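How to pack one bag for a long trip
By Kimie Murakami

My longest trip with a single bag was 82 days, and I packed for it in the same way I pack for a fortnight. The method below works for town travel by train and bus in mild weather. If you are camping or going anywhere very cold you will need a different list.

What size of bag

Choose the bag last if you can. Put everything you want to take on the floor, take some of it away, and then see what it fits into. If you already own a bag, work backwards from that and be strict.

My Tamura rucksack opens all the way round like a suitcase. Top-loading bags are lighter, but you have to unpack half of them to reach a jumper. Full, mine weighs 11 kilos on the bathroom scales, and I can carry that from a station to a guest house without stopping. Try yours up and down the stairs at home before you decide it is fine.

Clothes

Pack for a week at most, however long you are away. A week of clothes and a month of clothes should look the same on the bed. Mine is:

Tops that all go with the same trousers
Two pairs of trousers, one of them thin enough to dry overnight
A warm jumper
A rain jacket with a hood
Underwear and socks for the week
Something to sleep in
Flat shoes, plus the walking shoes you travel in

Avoid white, and avoid anything that has to be ironed. Jeans are heavy and slow to dry, so wear them on the travel day or leave them behind.

Roll the soft things and fold the stiff ones. I use packing cubes, though carrier bags do the same job and cost nothing. Put tops in one and underwear in another, and keep an empty one for dirty clothes.

Food and drink on the way

Carry an empty bottle with a wide neck and fill it when you arrive. Do not pack food for more than one travel day. It is heavy, it leaks, and there is nearly always a shop. 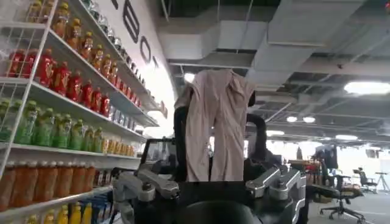 Bottled drinks, shelved by colour

A fork and spoon, a small sharp-lidded tub and a tea towel are worth their space if you plan to eat in your room. The tea towel also dries dishes, wraps a jar and covers a pillow you don't like the look of. Leave knives at home if you are flying with hand luggage only.

Washing clothes

Plan a wash about once a week and put it in your diary before you go, ideally on a day when you aren't moving on. Check whether your room has a machine when you book. If it doesn't, look for a launderette near the station, as you will probably pass it anyway.

Take a few sheets or a small tub of detergent. Some places supply it and some don't. Keep a few coins in a separate pocket too.

Between washes, do socks and underwear in the sink. Roll them in a towel and stand on the towel to press the water out – this makes more difference than wringing. Hang them with air on both sides, away from the bed. Wool can be aired by an open window and worn again.

Before you leave with your clean clothes, feel round the inside of the drum for anything left behind. I lost a good pair of socks in Holska by not doing so.

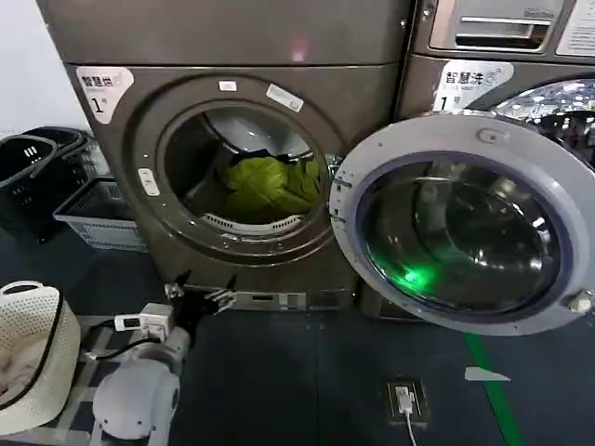 Papers and money

Keep your passport, cards and tickets in one flat pouch that never goes in the main bag. Put a second card somewhere else, such as an inside pocket. Write the address of your first night's stay on paper in case your phone is flat.

Photocopy the main page of your passport and leave a copy with someone at home. Email a copy to yourself as well.

Medicines stay in the boxes they came in, with the prescription folded round them. Take enough for the whole trip and a few days over.

Cables and chargers

Lay out every device you are taking and match each one to a cable. Most people find that several share the same one. Take a spare of the cable you use most and one plug with more than one socket. I keep these in an old glasses case.

Packing in order

1. Shoes at the bottom, stuffed with socks.
2. Trousers and the jumper flat against the back.
3. Cubes or carrier bags on top of those.
4. Wash bag near the zip, in a plastic bag in case it leaks.
5. Rain jacket last, where you can reach it.

Leave a hand's width of room at the top. If the bag only just shuts at home, it won't shut on the second morning.

Update
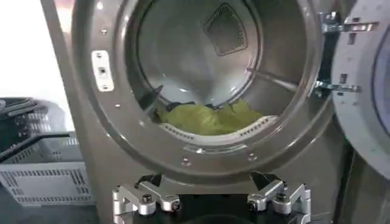 Drotstead, Thursday, March 18, 2021

A reader in Huria asked what I would change after using this list for several years. I would drop the second towel I used to carry, and I have taken it off the list above. I have also swapped liquid shampoo for a bar. Cut the bar in half, let it dry fully before it goes in the tin, and keep the other half at home for next time.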